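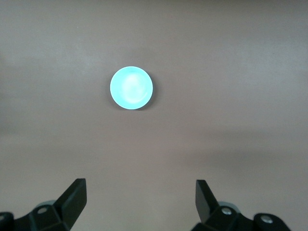

Switching judo clubs, do I keep my grade?

Posted by Hnat Mykhailiuk, August 2022

Hi all. Moved over the river for work and my old club is now 50 min each way in traffic, can't keep doing it. I'm a green belt, been at Hirkine for 9 years on and off (more off than on, had a knee done). There's a club five minutes from the new place, Stitik, in the hall behind the pool. Went and watched a class and it looked good, lots of groundwork, mix of ages.

Problem is the fella on the desk said they "usually start transfers at white and see how they go". Is that normal?? I don't mind being tested but I'm 41 and not super keen to do forward rolls with the under 12s for six months. Also my licence is paid up till May and I don't know if it moves with me or if I pay again. Lost my grading book in the move, of course.

Also do I tell my old coach first or after? He's been good to me and I feel a bit rotten about it.

Posted by Pylyp Hrytsenko, member since forever, 3,176 posts

Been through this twice, once as the student and once on the other side running the transfers at Hnatiuk.

Your grade is yours. If it was a proper grading and got registered, it's on your record and any affiliated club can look it up. So first thing, find out if Stitik is affiliated with the same body as your old club. Same colours on the wall means nothing, theres plenty of independent clubs with their own syllabus and they're allowed to put you wherever they like. If they're under the same body, asking you to wear white is a bit cheeky. A coach can ask you to sit at your grade for a while before he'll put you up for the next one, that's fair enough, and most do. Three to six months is what I've seen.

Lost book: email your old club secretary and ask for a letter or a printout of your gradings with dates. Do it now while they still remember you. We had a guy turn up with nothing, old club had folded, took ages to sort and he ended up regrading anyway.

Licence, normally follows the person. You pay club fees again but not the licence part. Check the wording on your own though, some cover you only through the club that signed you up, and you don't want to find that out with a busted collarbone.

Tell your coach BEFORE. Go in person if you can, take him a coffee. It's a small sport and he'll see the new coach at the next comp anyway. I left one club by just not turning up and it was awkward for years, my own fault.

Last thing, do a couple of casual classes before you sign. Watch how the brown belts treat smaller partners. Wear your green to the first one unless the head coach (not the desk guy, the head coach) has asked you not to.

Posted by Bumness

just wear the white who cares. i went back to white when i swapped from karate and it was the best 19 months of training i had, no pressure, everyone explains things to you

dont lose the knee brace tho, and warm up propely

Posted by Hnat Mykhailiuk

Thanks both. Rang Stitik and got the head coach this time, same body as Hirkine, and she's fine with green as long as I get the letter. Desk guy was thinking of people coming from other styles. Emailed the secretary, waiting. Seeing my old coach at training this week, will bring the coffee.

Bumness fair point but I've paid for that belt in knee cartlidge so I'm keeping it on.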